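**Robotics in practice, Unit 6: Reviewing a suturing trainer package**
Handout to go with the afternoon session. Bring it to the lab, you'll be scribbling on it.

This unit is my favourite of the whole course! We get to take a commercial package, the Berkine suturing kit from Tillness, and judge it the way a teaching hospital would before signing anything. Thread handling is about as hard as manipulation gets (it's thin, it bends, it tangles, it hides behind the tools), so there's plenty to get our teeth into.
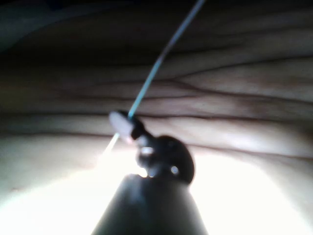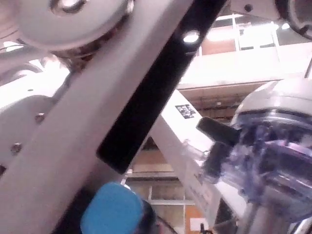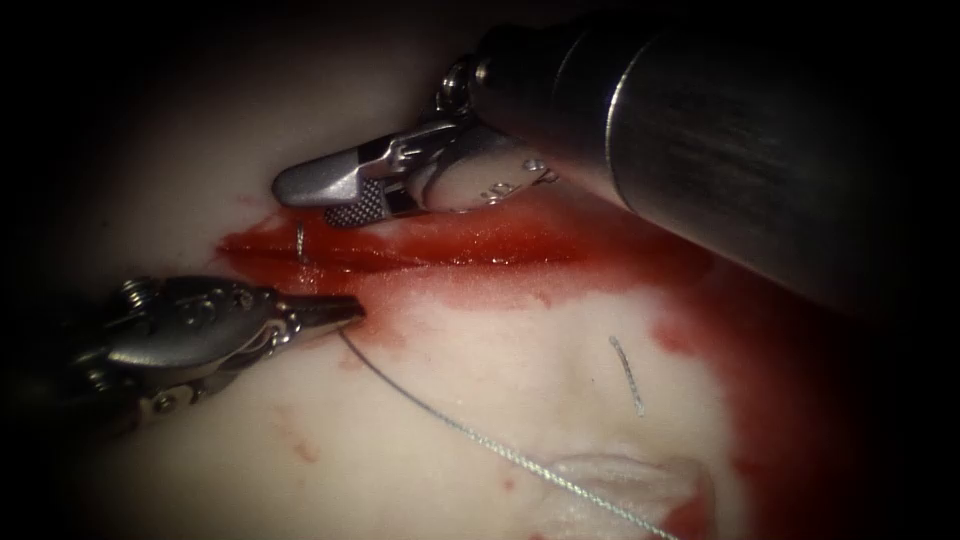 **What's in the package**

The Berkine kit is sold as an add-on. You supply the arms and the instruments; Tillness supplies the control software, the practice pads, the logging tools and a year of support by email. The full list is in the Khurana folder on the course drive, along with the manual. Read chapters 2 and 5 before the lab. Chapter 3 is mostly network settings and can wait.

Three parts matter for your review:

- *Shared control.* The operator steers, and the software smooths the motion and holds back sudden moves. You can set how much it helps on a sliding scale. Try it at both ends, and then somewhere in the middle, where I think the kit really shines.
- *Guided passes.* The operator marks an entry point and an exit point, and the software suggests a path for the needle. You can accept it, nudge it or ignore it.
- *The logbook.* Every session is saved with tool paths, grip commands and operator notes. The search is lovely. The export is clunky, and you'll find that out for yourselves.

**What we know so far**

Inmaculada Villalobos and Kadir Yazıcı ran the kit through our own test plan last term. They logged 400 needle passes, and 312 of those met our standard, meaning the needle came out inside the marked circle and the thread was still held by the end of the move. That's 78 per cent. I was thrilled with that for a first go, but please don't quote it as a fact about the kit in general. It's two operators, one pad type and one room.

Their notes on the failures are worth more than the total. Most of the trouble came at the hand-over, when one instrument lets go and the other takes up the thread. Kadir's view is that the software judges the grip from the jaw position alone, so a very fine thread can slip without any warning on the screen. Inmaculada thinks the training matters more, and that operators rush the second grasp. Both could be right. Have a look at the logs and argue it out.

**Things to think about in your review**

1. Set-up. Ezequiel Esteban needed roughly 40 minutes to calibrate both arms on his first attempt, following the manual to the letter. Is that all right for a teaching lab? Would it be all right for a class that starts at 9 am sharp?
2. Views. When you're judging a grasp, which camera do you trust, and when do you switch? Write down the moments you switch. People are surprisingly bad at remembering this afterwards.
3. Force. The kit has no direct force sensing at the tip. It estimates load from the motors. What would you want to test before relying on that?
4. Pads. The practice pads wear out. Work out a cost per student from the price sheet, and say what you've assumed about reuse.
5. Comparison. The Pusau service takes a different approach, with no kit at all. You send them your recordings and they return scored reports. Demetrio Marín will talk us through it in the second hour.

**Lab groups**

No more than 8 people to a session, please. Anselmo Aranda has the sign-up sheet. While one pair is on the controls, everyone else fills in the observer's page, and then you swap. Tie back long hair, keep drinks outside the lab, and learn where both stop buttons are before you touch anything.

**Your write-up**

Two pages, everyday language, written for a program manager who has never used a robot. Tell them what the kit does well, where it falls short and what you'd ask Tillness before buying. Include at least one thing from the logbook that changed your mind. Sketches are very welcome, even rough ones.

Hand in by the end of June, on paper or through the course page.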